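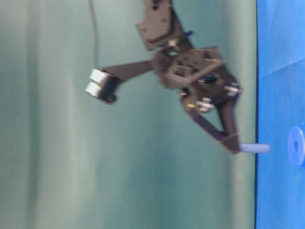 Gripper drops into a fault halfway through putting a peg in a ring

Posted by Iona Dunbar, 16/07/2026

Hello all, and thank you in advance for reading! I have a small arm with a two-finger gripper and a little twin-cylinder distance sensor out on a side link, and its whole job is to carry a pale peg over to a blue ring on the table. It ran nicely for 116 cycles and then began stopping on the way in with "range lost." I've swapped the Clastent controller for my spare, and the fault came right along with it. Where would you look next?

Angus Farquharson

Oh, I do sympathize, I lost most of March to one of these. If yours is the ultrasonic kind, have a good look at what it's pointing at. In your picture it faces the curtain, and soft folds give a miserable echo. Mine would read 900 mm, then nothing at all, then 29 mm, with the arm parked in one spot the whole time. Try a flat board in front of the cloth and run it again. Do please power the arm down before you reach in there, even for a second!

Then check the thin cable to the sensor. Wiggle it gently at the connector (arm off, meter on) and see if the reading jumps.

Milow

had this, was the cable. replaced it, fine now

Lamont

Slow the approach down as well, and set the program to retry 2 times before it faults. It won't cure a bad cable, mind you, so do Angus's checks first and let us know how you get on.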